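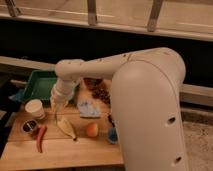
Gosari House — Residents' Kitchen Meeting
Minutes, January

Place: ground floor kitchen, at the long table
Start: 6 p.m.
Chair: Gert Radebe
Minutes: the resident of room Zwane
Present: residents of the ground floor and first floor, two persons from the second floor
Excused: the residents of room Wutthorpe, who are traveling

1. Minutes of the last meeting

The minutes were read aloud and accepted with one correction. In point 4 it was written that the freezer will be defrosted "by all." It should be "by the first floor." The first floor did not agree with the correction but accepted that this was what was said.

2. The table

Gert reminded us that the wooden table is for eating and for preparing food, and that small things are left on it from one day to the next. He named paper cups, tins, cloths and single pieces of fruit or vegetables. Several residents answered that they leave things there because their shelf is full. This was discussed for a long time.

It was proposed that the table is cleared every evening before 10 p.m. Whoever cooks last looks over the table and puts away what is there, also when it belongs to another person. A resident from the second floor asked what happens when the last person does not know whose thing it is. Answer: it goes in the green tray.

Agreed with one vote against.

3. The green tray

The green plastic tray stays at the back of the table, on the left. Until now it had no clear purpose and was used for letters, keys and onions. From now on it is only for things without an owner. Food that can spoil may stay in the tray for one night, other things for one week. After this time the food can be eaten by anyone and the other things go to the box in the hallway.

It was asked if the tray should be washed. Yes, by the person who has kitchen duty, each week, with warm water and soap. The tray should not go in the oven, also not for keeping bread warm. The person concerned has already apologized.

4. Cloths

We have too many cloths and too few clean ones. The light-blue cloths are for the table only. The gray ones are for the floor and they hang on the hook under the sink. After use a cloth is rinsed, pressed out and hung over the rail. It should not be left crumpled on the table or next to the tray, where it begins to smell after a short time.

The laundry of the cloths goes together with the towels of the house. The first floor does this in odd months and the ground floor in even months. The second floor has offered to buy new cloths in place of washing. This was accepted for this year.

5. Fruit and vegetables

The common vegetable box comes from the Fliltari farm shop, as before. The box now costs 374 per delivery. Most residents are content with it. There was a complaint that the bananas are always gone on the first evening. Gert suggested one banana per person until the second day — after this it is free. Agreed.

Red chili peppers: these are strong and should not be put together with the sweet peppers. Two residents made a soup with them by mistake. Whole peppers can stay in the bowl on the windowsill. Cut peppers must be in a closed container with the date. Please also wash the knife and the board directly, because the next person perhaps cuts an apple.

6. Paper cups and tins

The paper cups were bought for the summer party and there are still very many in the cupboard. It was asked if we can use them for daily coffee. The majority finds this a waste, when there are enough mugs. The cups remain for guests and for seeds in spring. A cup that is only used for water can be used again by the same person, if the name is written on it.

Small metal tins can be kept for spices and screws, but not in the same drawer. Every tin gets a label. Tins with no label go in the green tray, see point 3.

7. Money

The kitchen account had 2171 at the start of the month. After the payment for the vegetable box and a few small repairs, we would like to remain near 2000 as a reserve for the refrigerator, which is old and makes noise in the night. Gert will ask for a price for a used one. It was not decided if the old one should first be repaired. The ground floor is for repair, the second floor is against, the first floor wishes to hear the price.

8. Oil for the table top

The wood has become dry and in the seams between the boards there are crumbs. The resident of room Zwane will clean the seams with a soft brush and then oil the top. For this the table must be completely empty for one night and one morning. Breakfast on this day is in the living room. The date will be written on the paper at the door.

Question from the floor: may one put hot pots on the table after the oiling? No, also not before. There are cork mats in the second drawer.

9. Other

The kitchen window does not close well. Please push at the bottom, not at the handle.

Someone is missing a bread knife with a black handle. It can be put in the green tray without giving a name.

The next meeting is in the same place and at the same time, in the following month. Tea will be made by the second floor.

End: 7:40 p.m.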